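Satden, tray sorting cell - notebook, December

Continued from the right hand stall this morning.

Run 15 stopped at 10.40 with an overcurrent on the right thumb. Same fault as runs 4 and 9, same joint. The arm held position and the hand stayed closed on the tray, so no drop. Viola pressed the stop anyway, which was correct. Restart took far too long: the controller would not clear the fault until the fingers had been backed off by hand.

Log says thumb current climbs as soon as the tray wall touches the rim of the bin. Grip force was set to 83 per cent, left over from the Plandholm parts, which are stiffer. Brought it down to 60 and slowed the approach. Checked the thumb cable for chafing, nothing found. Left hand has logged no faults.

Two things still open: whether the wrist is coming in too low over the bin, and why the warning threshold never tripped before the hard limit. Dirk has the config file.

Went again after lunch with the new settings, yellow shelves and bin where they were, right hand holding a tray at the bin.
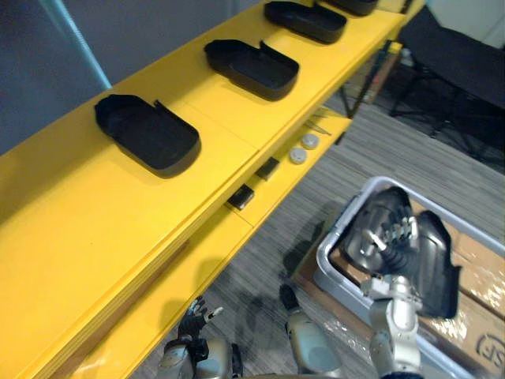

Lorna Mackay: I would not trust the lower grip force until the threshold is sorted. If the warning is not firing, we only find out at the hard limit, and next time someone may have their fingers in there clearing it. Can we keep the power off the hand for any manual release?

Agreed. Note taped to the controller - isolate first, then back off the fingers.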